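Status: cell runs, mostly. Last checked in January. If you were told the Nonutano gripper "needs no upkeep", read the section on fingers before you believe it.

# Grevmont cell: set-up and care

These are the working notes for the box-handling cell at Grevmont, and for the recordings that come out of it. The supplier's manual (Dollitz) is in `docs/`. It is well printed and wrong in several places. Where the manual and this file disagree, try the step in this file first, and tell Ásdís if it's us who are wrong.

## What's in the repository

- `docs/` – supplier manual, wiring sheet, our corrections
- `calib/` – wrist camera calibration, old and new
- `logs/` – fault logs, one file per run
- `runs/` – 332 recorded runs of picking up and setting down boxes
- `tools/` – scripts for checking the above

The 332 is what is on disk. It isn't the number of good picks, and please stop quoting it as if it were. The `success` column was filled in by the cell's own grip check, which calls a pick good when the fingers stop before they are fully closed. A finger that sticks halfway also stops before it is fully closed. Kaisu is going through the column by hand, and until she has finished I would treat it as a rumour.

## Starting from cold

1. Power to the arm first, then the gripper. The manual has them the other way round. Done that way, the gripper comes up with no home position and says nothing about it.
2. Wait for the steady light. The quick blink is not "ready", whatever the label on the door says.
3. Home the gripper with nothing between the fingers.
4. Run `tools/grip_zero` and read what it prints. It exits without an error even when it has failed.
5. Open and close slowly by hand control and listen. A click at the end of travel is normal on this unit. A click in the middle is not.
6. Pick up one box at slow speed before you let it do anything else.

Ingvar's shortcut of skipping steps 3 and 4 after a short stop has worked every time for Ingvar. It has failed twice for Hafþór, and I know which of them I'd plan around.

## The wrist view

Get used to what the camera sees on this wrist before you touch the calibration. The underside of the housing takes up the top of the view and the fingers come in from the sides. With a box in the grip there isn't a lot left over. 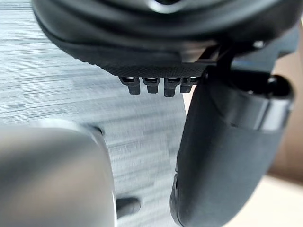
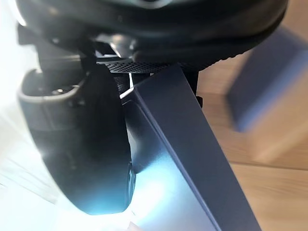 *Words and upkeep: Ásdís Thoroddsen, with corrections from Giorgia D'Amico*

The second view has a dark blue box in it, tilted, with a finger against its left side. The glare along the left edge is the part that bothers me. The supplier's software claims to correct for strong light by itself. Look at that edge and decide how much detail you think there is left to correct. Any script that looks for the box outline should ignore the washed-out area, and `tools/mask_edge` does this crudely.

The first view has the row of small black tabs under the housing, and they matter for a dull reason. The outline finder likes them. They have glossy edges, and it has reported them as a box corner with great confidence. Mask them as well.

The near finger in the first view is badly out of focus, and refocusing on it is a mistake I have now watched people make. Focus for the work. Leave the finger soft.

## Fingers

Wipe them with a dry cloth before each session. Dollitz sells a cleaning fluid for this. Giorgia tried it against plain water for a month and neither of us could tell which days were which, so we don't buy it.

Check for side play with the power off. Hold the housing still and push each finger sideways. A little give is fine. If you can hear it knock, open a fault and stop using the cell. Don't tighten anything on the bench with the gripper still fitted to the arm. You can't see what you are doing, and the last time somebody did this we lost half a day finding the washer.

After a finger has been off, the calibration is no longer valid. The manual says it "will normally be retained". I would like to know what normally means there. Do it again.

## Known faults

**Gripper reports "closed" while open.** Power off, wait, then start again from step 1. If it happens 3 times in one session, leave it off and write it down. We have a theory about the connector. The theory has not been tested and shouldn't be repeated as a finding.

**Box turns in the grip.** Usually the box was picked too near one end. Raising the grip force is the popular fix, and all it does is hide the problem until the box is heavier.

**Camera picture freezes but the run goes on.** Still open. The recorder keeps writing the same picture with fresh time stamps, so the file looks healthy. Use `tools/stale_check` on every run. Ladefoged's update was meant to cure this, and the first freeze after installing it came the same afternoon.

## Using the runs

They come from one cell, one gripper, and whatever light there was at the time. I've been asked whether they show that the method works on other boxes. They don't show it either way. If you train on them, keep some runs back, and split by session. Neighbouring runs are close to copies of each other, and a random split will give you a lovely score.

Please don't mix the old and new calibration files. They have the same column names and different units, a decision I argued against.

## Changes

Send them to Ásdís or Giorgia with the log file attached. "It's fine now" without a log gets put back in the fault list.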